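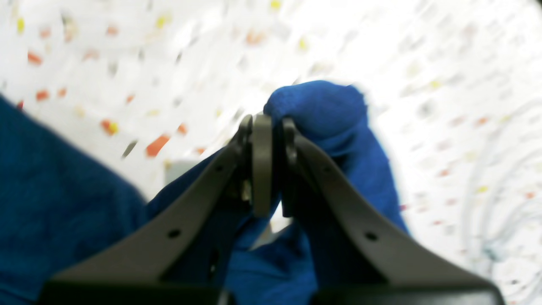 Speaker notes: Collecting cloth demonstrations at Cuvmont

Slot is 20 minutes plus questions. Leave the first slide up while people sit down.

Slide 1. Title

Good morning. I work on data collection at Cuvmont. Urs Thaler did the training runs I'll mention near the end, and he's in the second row if you have a question I can't answer. I'm going to talk about how we gather examples of a gripper handling cloth. I won't say much about model architecture. There are better talks on that in this session.

Slide 2. What we were asked to do

The task from Juntunen was folding and stacking cloths. Their people do it by hand at the end of a laundry line. They wanted to know if a policy could be trained from demonstrations alone, with no cloth simulator.

We said we'd try it with 200 demonstrations per task and see where that got us. There were two tasks: pick a cloth out of a heap, and fold a cloth that is already flat. I'll spend most of the time on the first one.

(Don't go into the contract. If asked, say it was a short pilot that started in July.)

Slide 3. The rig

Two-finger gripper, camera at the wrist. The operator drives the arm with a leader arm and watches the task directly. We record the wrist view, joint positions, gripper opening and a timestamp for everything.

The wrist view matters more than I expected. A fixed camera gives you the whole heap, but once the gripper is in the cloth the hand hides the part you care about. From the wrist you see the fingertips and whatever is between them. The drawback is that everything behind the fingers goes soft and streaky when the arm moves, and a bright work surface can wash out on one side.

We thought about cleaning up the background. We left it as it was. Juntunen's benches aren't clean either.

Slide 4. What counts as a grasp

This took longer to settle than the hardware did. Our first instruction to operators read "pick up the cloth." We got a lot of different behaviour from that. Some people pinched a single layer at an edge. Others closed the fingers on whatever bunch was nearest and lifted.

Both are fine if all you want is the cloth in the air. If the next step is a fold, a bunched grasp is nearly useless, as you have no idea where the corners are.

We split the label. Operators now mark each grasp as "edge" or "bunch" straight after the episode, with a foot pedal. There is a third code for "don't know" and we encourage people to use it. A guessed label is worse for us than a missing one.

(Pause here. Someone usually asks whether the labels could be automatic. Answer: we tried it from gripper opening. Thick fleece at an edge and thin cotton in a bunch can give the same opening.)

Slide 5. Operators

Onni Nurmi ran the operator sessions. His rules, more or less as he wrote them on the whiteboard:

Stop after 51 minutes, then take a proper break.
Don't practise on the cloth you're about to record.
If you fumble, keep going and recover.
Don't reset the heap neatly. Drop it.
Say so if the leader arm feels off.

The third one caused some argument. Operators want to hand in tidy work, so they'd quit an episode when the cloth slipped and start again. That left us with no examples of recovery. The first trained policy would lose the cloth, close on nothing and carry on with the lift as though it had it. When we started keeping the fumbles, that behaviour became much less common.

The dropping rule is about variety. A person who resets by hand makes the same heap over and over without noticing.

Slide 6. Software

Recording is done in Zovura, our in-house tool. Review is in Fodus, which is the part I'd recommend building early if you don't have something like it. It plays the wrist view beside the gripper trace, and the reviewer can trim the start and end, change the grasp code or throw the episode out.

Every episode is looked at by a person who didn't record it. It's dull work. We rotate it.

Common reasons for rejecting an episode:

Timestamps drifted between camera and arm.
The operator's hand came into view.
The gripper was already closed on cloth when recording began.
Wrong task code.

The closed gripper one is easy to miss. The episode looks good and the cloth goes where it should, but there's no approach in it, so it teaches the policy nothing about how to get hold of anything.

Slide 7. Results

(Urs's plots. Walk through left to right, don't rush.)

Left plot is success against number of demonstrations. It climbs early and then flattens. The colour coding is by fabric: towelling, fleece, cotton, a slippery lining material. Lining is the bottom line and it stays at the bottom.

Right plot compares the policy trained on all grasps with the one trained on edge grasps only. The edge-only policy is slower to commit. It hovers. But when it does pick up a cloth, the fold that follows goes better.

I don't want to oversell this. It's one rig and one room, with a small group of operators. We haven't run it on Juntunen's line.

Slide 8. What we'd change

Write the grasp definition before recording anything. We had to go back and relabel the early episodes, and a fair number went to "don't know."

Budget for review time. We planned for recording and treated review as something that would fit in the gaps. It didn't fit.

Get more cloth. We used the same pieces until they were worn soft, and they stopped behaving like new ones.

Slide 9. Open questions

How much of the recovery behaviour depends on having several operators? We'd like to test one person against a mixed group with the same total.

Would touch sensing at the fingertips sort out edge from bunch? Probably, at least for thick fabrics. We haven't tried it.

Slide 10. Contact

Leave this up during questions. The review checklist is on the handout, and there are spare copies at the side table. If time runs short, skip slide 9 and come straight here.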